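Robots at Work: The Night Crew at Vurkdale

When people hear the word "robot," many think of a metal person who walks and talks. Most robots with jobs look nothing like that. A lot of them are just arms.

An arm robot has joints, like your shoulder, elbow and wrist. A motor at each joint makes it bend or turn. At the end is a gripper, the part that holds things. The arm stays bolted in one place, so the things it works on have to be close enough to reach.

At Vurkdale, an office building where 400 people work, arm robots help with clearing up. People leave mugs, trays and coasters behind when they go home. Tools and computer parts get left out too. All of it has to be sorted before morning.

A mug is easy for you to pick up. You have been practicing since you were a baby. A robot has to work out where the mug is, which way the handle points and how hard to squeeze. If it squeezes too hard, the mug can crack. If it doesn't squeeze hard enough, the mug can slip.

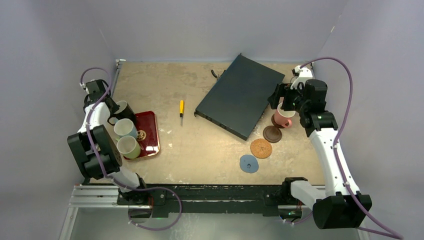 Two robot arms with cups, coasters and a tray. The gripper on the right is at the rim of a pink mug.

Karabo Gumede has worked on the clearing crew for years. She used to sort every cup by hand, and there were nearly 1,410 of them in a week. Her shift ended at midnight. Now it ends at 9 p.m.

Her job has changed in other ways. She took a course that lasted 28 hours and learned how to stop the arms safely, clean the grippers and teach them about new objects. "A new kind of cup can confuse them," she says. "Then I show them again."

Not everyone on the crew likes the change. Some people miss talking while they sorted. Two workers moved to the mail room because there was less sorting to do. The company, Wilum, kept their pay the same, but they had to learn a different job.

People still do the tasks the arms can't do. They carry boxes up the stairs, wipe up spills and decide what to do with a lost lunch box.

Words to know

Gripper: the part of a robot that grabs and holds.
Joint: a place where an arm can bend or turn.
Shift: the hours a person works in one day.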